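Muta home runs: the gripper fault
Gallery / Notes / Downloads

Muta is our small arm for picking up soft things at floor level: clothes, towels, socks, dishcloths. In November we ran it in lived-in homes for the first time, after a long stretch in the Flultska workshop. During those runs the gripper began to let go of things it had reported as held. This page covers the fault, what we changed, and the state of the arm today. The full log is under Downloads.

What happened

The arm would close on a cloth, report a good grip and lift. Partway through the move to the bin the finger drifted open and the cloth fell. The gripper kept reporting "held" until the arm reached the bin, opened over it and closed again on nothing.

We made 222 grasps in the home runs. Of those, 44 ended in a drop of this kind. The same software had run in the workshop without one, so we first blamed the fabrics, then the floor lighting, and lost most of an afternoon to each.

What it was

The Cliltska gripper lowers its holding current after a set delay to keep the motor cool. In the workshop the bin is close and the move is over before the delay runs out. In the homes the bin was placed farther off and the arm was limited to its slow speed, so the current dropped while the load was still in the air. A thick towel wedges itself and usually stays put. Thin cotton does not.

The "held" report came from finger position alone. The position check had a wide tolerance left over from an older finger, and the drift stayed inside it.

The second problem

This is the one we treat as a safety matter. After some of the drops the arm went back to the pickup point by itself and reached down again. That was the retry routine working as written. It did not ask for a fresh look at the floor before it moved. In a workshop with a fence that is a nuisance. In a room where people sit or lie on the floor, an arm must not repeat a reach on an old picture.

Nobody was touched and nothing was damaged. The speed limit and the stop button both did their job. We stopped the runs that same evening anyway and wrote the retry up as a separate fault.

The wrist camera

Going through the wrist views afterward, we also found that exposure was a weak point. One half of a view could be readable while the other was washed out by strong light, and the dark gripper in front did not help the metering. The cloth finder still marked such views as usable. Pale fabric on a pale surface is hard enough without that. Bright areas are now measured separately, and if too much of the view is blown out the arm waits and looks again.

Changes made

Holding current stays at full until the release command. Motor temperature is watched, and the arm sets the load down if it climbs too far.
Grip report uses current and position together. The old tolerance is gone.
No automatic retry. After a drop the arm backs off, stops and waits for a person to press Continue.
A new view is required before every downward move, including the first.
Cables on the floor are marked as no-go areas by hand during setup. The finder does not pick out thin dark cables well enough to rely on.

Retest

We moved the workshop bin to the far side of the cell, set the arm to home speed and ran 104 grasps on thin cotton. No drops from the holding fault. A few cloths were missed at pickup, all reported correctly as missed. A separate soak test held one load for 80 minutes with the motor inside its limit.

The Babalola unit has the same gripper and had the same delay setting. It has been updated too. If you have a Flultska arm on loan with the older software, please leave it switched off until you have installed the November update. The version number is on the start screen, bottom line.

Still open

The exposure fix has only been tried indoors in daylight. Evening light with a single lamp is next.
The Continue button is on the tablet only. We want one on the base as well.

Wrist view from low down, gripper finger in front. Cloth and a thin black cable on the mat, tiled wall on the left.

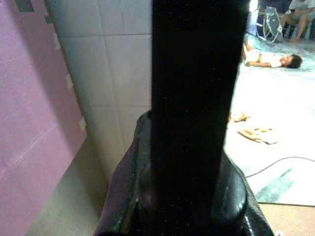
The base button needs a new cover plate and a short wiring change. Home runs stay on hold until it is fitted.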